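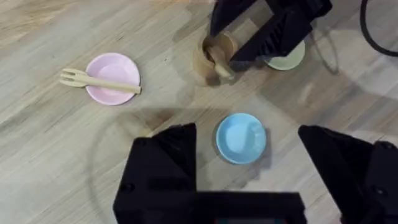 Wrist camera view, arm B, tableware set. Arm A at the cup, top.

Gripper Comparison Group: Minutes

Present: Kwan-ho Lai (chair), Hashini Ekanayake, Farzana Sarkar, Lutfa Mridha (minutes)
Apologies: Sandamali Munshi
Meeting opened 10.15

1. Minutes of previous meeting
Agreed, with one correction: item 4 should read "finger stroke", not "finger stock".

2. Finger trials
HE reported on the tableware set. The Prilent fingers completed 20 of 27 plate picks. The Plulberg fingers completed 13 of 27 on the same start positions. Most Plulberg failures were at the rim: the tip rode up over the edge and the plate slid away. FS asked whether closing height had been the same for both. HE confirmed it had, and that it was set for the Prilent tip. KL said the figures could not be compared until the Plulberg runs were repeated at a height suited to that tip.
Action: HE to repeat the Plulberg runs.

3. Wrist camera
FS tabled the view from arm B. With the fingers open, the blue plate is in clear sight between them. The gripper body covers the bottom centre of the image and the other arm's gripper hides most of the green plate. Arm shadow falls across the middle of the table. FS proposed tilting the camera bracket up by 6 degrees. KL was content, provided calibration is redone before any further runs are logged. Lighting to be left as it is until the new bracket angle has been checked.
Action: FS to adjust bracket and recalibrate.

4. Two-arm runs
Spoon and cup task discussed. LM noted that the arms wait on each other for too long when both targets are near the middle of the table. HE thought this was the Clustora controller's default clearance. Not resolved.
Action: LM to send logs to Ranasinghe and ask for the clearance settings.

5. Purchasing
Second pair of Prilent fingers deferred until item 2 is complete.

6. AOB
Fork picks to be scored separately from plate picks from now on. SM to amend the score sheet.

Meeting closed 11.05. Next meeting in November, same room.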